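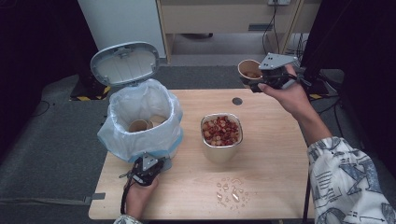

Paper cups in a lined bin.

What did the Belholm text commit anyone to?

2021-03-15

The Belholm Declaration on cross-border waste was adopted to applause, and 53 governments have put their names to it. Several readers have written to ask why we haven't joined in the cheering. Having now read all 20 pages, annexes included, I'd like to put the question back to them: which paragraph were we supposed to cheer?

The preamble is fine. It says wealthy countries should stop shipping their rubbish to places with less capacity to handle it, and it says so in plainer words than these things usually manage. Then the operative section starts and the verbs go soft. Governments will "endeavour to consider" tighter export checks. They will "welcome efforts" toward a common labelling system. They are "encouraged, where national circumstances permit," to take back loads that have been wrongly declared. I have never met a national circumstance that permitted something expensive.

Supporters say a non-binding text is a first step and that the binding part comes later. Maybe. We heard the same about the Brillen Principles, which covered much of the same ground and were also going to be a first step. The reporting template that was meant to follow from Brillen is still listed as a draft. Parts of it have been pasted into the Belholm annex with the old paragraph numbers left in, which doesn't suggest that anyone spent a long night arguing over it.

Two delegations did try to get something firmer. Their amendment would have required an exporting country to answer a complaint from a receiving port within a fixed period. It was withdrawn before it came to a vote, and the official summary describes this as "a constructive exchange." I would like to know what was offered in return, and the summary is silent on that.

Then there's the money. The declaration creates a support fund and leaves the amount blank. A background paper by the consulting firm Malý, circulated to delegates, treats the fund as though it already exists and spends a good deal of space on how its board should be seated. Contributions are voluntary. So, as far as I can tell, is turning up to the board.

Could I be wrong about this? Sure. Soft agreements do harden sometimes, and customs officers in a few countries may find the wording useful when they want to turn a container around. I'd be glad to report on it if it happens.

Our own government signed. We have asked the ministry whether it plans any change to export permits as a result, and whether it will pay into the fund. The reply thanked us for our interest in the declaration and attached a copy of the declaration. We have written back with the same questions, and any answer will run in the next issue.

The first progress review is due in two years.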